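Course notes, unit 6: Collecting demonstrations for a manipulation policy

Instructor: Aldo Ferraro
Lab sections: Wian Mokgethi
Revised January 1, 2025

These notes cover the collection half of the project. Training is covered in the next unit. Read them before your first lab slot, and bring the task sheet your group was assigned.

6.1 What counts as an example

An example, or episode, is one complete attempt at the task, recorded from a fixed start pose until the operator presses stop. Each episode stores four streams: the wrist camera, the overhead camera, the joint positions, and the operator's commands. The commands are the labels. The policy will be trained to produce them from the other three.

An episode is the smallest unit you may keep or discard. Do not trim the middle out of an episode to remove a hesitation. The joint positions on either side of the cut will not match, and the policy will learn a jump the arm cannot make. Trimming idle time at the start is allowed, up to the first nonzero command.

Each group collects 20 episodes per start layout. The pooled set for the course is 4000 episodes, shared through the Ukamport server. Your own episodes go into the pool after review, so an error in your settings becomes an error in everyone's training set.

6.2 Start layouts

A layout is a list of object positions and orientations on the table. The task sheet gives you the region in which each object may be placed. Spread your layouts over the whole region, including its corners. Operators left to themselves put the object where it is easiest to reach, and the resulting policy works there and nowhere else.

Draw the layouts before the session and number them. Run them in shuffled order. Operators improve over a session, so if all the left-side layouts are done first, the left side will hold the slow, uncertain episodes and the right side the smooth ones. The policy will reproduce this difference.

Change one thing at a time only when you are testing the setup. During collection proper, vary position, orientation, and lighting together.

6.3 Operating the arm

Use the Ivik hand controller in all lab sections. The Smadi pendant is for homing and recovery and does not write to the command stream. An episode in which the pendant was touched is void.

Approach at a steady speed. Slow down before contact, but do not stop completely. A full stop produces a run of near-zero commands, and a policy that sees only the current images has no way to tell how long it has been standing still. It may stay there.

Watch the wrist view during the last part of the approach. The overhead camera loses the fingertips behind the arm at this point, and the wrist camera becomes the main source of information on the gap between finger and object.

6.4 The wrist view near contact

The wrist camera sits close to the gripper, so its view changes quickly as the arm moves. Far from the object it shows most of the work area. Near the object it shows a small patch of surface and whatever part of the object is beside the finger. Basket tasks are a good case. At the rim, the braid runs from the top to the bottom of the view, its nearest part is out of focus, and the rest of the view is pale surface with a few dark specks on it.

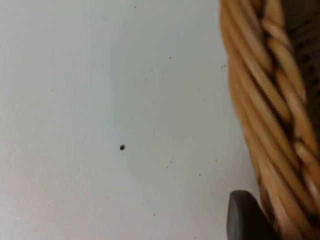 6.5 Background marks and unwanted cues

A plain surface gives the network little to work with, so a small mark on it can carry more weight than it should. If a mark stays in one place for a whole session, its position in the wrist view is a reliable measure of where the arm is over the table. A network can use that in place of the object. Training loss will look fine. The policy will then fail on the first table that has been cleaned.

There are two remedies. The first is to wipe the surface between layouts, which changes the marks that can be moved. The second is to collect on more than one table. The course set includes episodes from the Birkville bench for this purpose. Do not remove marks by editing the images.

The same argument applies to tape, pencil lines, and placement templates. Lift the template before you press record. If you use tape to mark the region, put it outside the view of both cameras at the start pose, then check the wrist view along the full approach path.

6.6 Failed attempts

Keep failures, but label them. Use one of 3 codes in the outcome field:

S: task completed on the first attempt.
R: first attempt missed, operator recovered, task completed.
F: task not completed before the time limit.

R episodes are worth more than their number suggests. A trained policy drifts away from the paths in the S episodes, and the R episodes are the only place where it can see how to return. Do not fake them by missing on purpose unless the task sheet asks for it. Deliberate misses teach the miss along with the recovery.

F episodes are left out of the first training run. They are used later, to train the outcome classifier.

6.7 Review before upload

Play back every episode at normal speed, both cameras side by side. Reject it if any stream has a gap, if the clocks of the two cameras disagree, or if a hand enters either view after recording starts. Enter the reason in the log. "Bad" is not a reason.

Then have a second member of the group assign outcome codes without seeing the first set. Where the two disagree, play the episode again together. Unresolved cases go to Wian Mokgethi with the episode number.

6.8 To hand in

The layout list with run order, the session log, and one page on the coverage of your start region, with a plot. Uploads to the pool close in February. Late episodes can be used in your own report but will not be added to the shared set.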